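Erasing and selling a pile of used drives

June 19, 2021

The closet shelf in my office had become a drive museum. It held laptop hard disks pulled during SSD upgrades, a couple of SATA SSDs that were replaced by larger ones, one NVMe stick from a mini PC, and a set of desktop disks from a file server I shut down last November. I had been putting off selling them on the grounds that erasing them would take a while. It did, but most of that was unattended.

These are my notes on the procedure, partly so I can follow it again.

Sorting

I connected each drive to an old desktop with spare SATA ports and read the SMART data before doing anything else. I have a Ballberg USB dock that I use for quick copies, but its bridge chip passes through only part of the SMART output and refuses the security commands completely. For this job, direct SATA is the right connection. If a dock is all you have, check whether smartctl works with the "-d sat" option first. Some do, mine half does.

From the SMART output I look at reallocated sectors, current pending sectors, offline uncorrectable and power-on hours. Any drive with pending sectors goes to a separate stack. A pending sector may clear when it is written, and a full overwrite will tell you which way it goes. If the reallocated count climbs during the overwrite, I don't sell the drive at any price.

The CRC error count is worth a look as well, but it usually points to a bad cable. It is a lifetime counter and never resets, so a drive that spent a week on a poor cable in its first year will carry that number forever. Buyers ask about it. I put a note in the listing.

Power-on hours vary more than I expected. The file server disks had run nearly all the time and were priced to match. The best of the laptop disks reported 3,691 hours, which is low for its age, and its load cycle count was modest too. Laptop disks with aggressive head parking can show huge load cycle numbers, so hours alone don't give the full story.

Copying off what was left

Before erasing, I mounted every drive read-only and looked through it. Most held nothing that wasn't already on the current server. One had 106 scanned receipts in a folder named "new folder", all for things I no longer own. I copied them anyway.

Mount read-only means "mount -o ro", and for ext4 add "noload" so the journal isn't replayed. This matters little when you plan to erase the drive an hour later, but I have made the mistake of letting a desktop environment automount a failing disk and start indexing it. Turn off automount.

Hard disks

For spinning disks I do one pass of zeros across the whole device and then read it back to verify. I know the older advice about many passes with patterns. It was written for recording methods that have been gone for a long time, and one full pass is enough on any disk you are likely to own. The sectors it doesn't reach are the ones the drive has already remapped. If that bothers you, use the drive's built-in ATA secure erase, whose enhanced form is meant to cover remapped areas as well, or keep the drive.

The plain overwrite can be done with dd, with badblocks in write mode, or with shred set to a single zero pass. I use badblocks for drives that I intend to sell as tested. It writes a pattern, reads it back and reports any block that doesn't match. By default it runs four patterns, and on a large disk this goes on for days. Give it one pattern with "-t 0" and it does a single write and a single read. Set the block size to 4096 as well, or the very large disks will make it complain about the block count.

Check for a host protected area first. "hdparm -N" shows the current and native maximum sector counts, and if they differ, part of the disk is hidden from the operating system and your overwrite will skip it. One of the laptop disks had a small one, set by the original maker for a recovery image. I restored the full size, power cycled the drive and then erased it.

SATA SSDs

Overwriting an SSD is a poor way to erase it. The controller keeps spare area that the host can't address, and it writes new data wherever it wants, so old data may survive in blocks you have no way to reach. The tool for this is the ATA security erase command, issued with hdparm.

The steps are simple. Check the security section of "hdparm -I" and confirm that the drive is "not frozen". Set a temporary user password. Issue the erase with the same password. When it finishes, run "hdparm -I" again and confirm that security is "not enabled". Use a short and obvious password, such as one letter repeated. If the power fails in the middle, the drive stays locked, and you'll need that password to get it back.

The frozen state is what stops most people. Many BIOS versions freeze the security feature at boot as a protection against malware. The usual fix is to suspend the machine to RAM and wake it again, and on my desktop that works every time. If it doesn't work on yours, unplug the SATA power cable for a few seconds with the system running and plug it back in. SATA is built for hot plugging, but some controllers have it turned off in firmware and won't see the drive return.

The erase command usually returns in under a minute on an SSD. A very fast finish is normal on a self-encrypting model, where the drive just throws away the old key. I still read the whole device afterward and compare it with zeros. Most SSDs return zeros after an erase. A drive that returns something else isn't necessarily faulty, but if I see anything that looks like the old partition table, I stop and start over.

NVMe

For the NVMe stick I used nvme-cli. "nvme format" with the secure erase setting at 1 is a user data erase, and 2 is a cryptographic erase, if the drive supports it. "nvme id-ctrl" will tell you what it supports. Newer drives also have a separate sanitize command, which continues after a power loss and can't be canceled. Mine did not support sanitize, so I used format.

Make sure you are addressing the right device. I unplug everything except the target and boot from a USB stick. It takes longer and I have never regretted it.

Records

For every drive I keep a text file with the model, serial number, SMART output before and after, the command I ran and the verification result. The file is named after the serial number. For listings I give the output with the last characters of the serial masked. Full serials in public listings are sometimes used for false warranty claims, and a buyer doesn't need one until the drive arrives.

After the erase I run the extended SMART self-test and include its line from the log. A short test isn't worth much here.

Where they went

I got quotes from two places before listing anything. Pesteo takes drives by mail and gave me an instant quote per model, without regard to hours or test results. The quote for the whole pile was low, and it was subject to inspection on arrival. I don't object to that model in principle. It suits someone who has one phone and no patience. For tested drives with paperwork, it gives the paperwork no value.

Nic Aodha, the computer repair shop in Nekemwood, wanted only the SSDs and offered a fair price for them in cash. I sold the two smaller ones there. They asked to see the test logs and read them at the counter, which I appreciated.

Everything else went through private listings. The file server disks sold as a set to one buyer, who wanted them for backups. The total for all of it came to $302 after shipping, just over what I had hoped for. The NVMe stick was the best earner for its size.

Packing

Antistatic bag, then bubble wrap on every side, then a box with no free movement inside. Hard disks need more padding than people give them. I don't use loose fill, as it shifts and the disk ends up against the cardboard. For the set, each disk got its own small box inside the large one.

What I kept

One disk grew new reallocated sectors during the write pass and another made a noise I didn't like. Both will be taken apart. The magnets are useful, the platters get bent, and the rest goes in the metals bin at the county drop-off. I also kept the smallest SATA SSD as a boot drive for testing.

Next on the shelf is a box of memory modules, some of them unlabeled. I'll run each through an overnight memory test and write up the results if there is anything in them worth writing up.

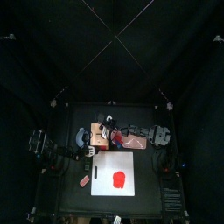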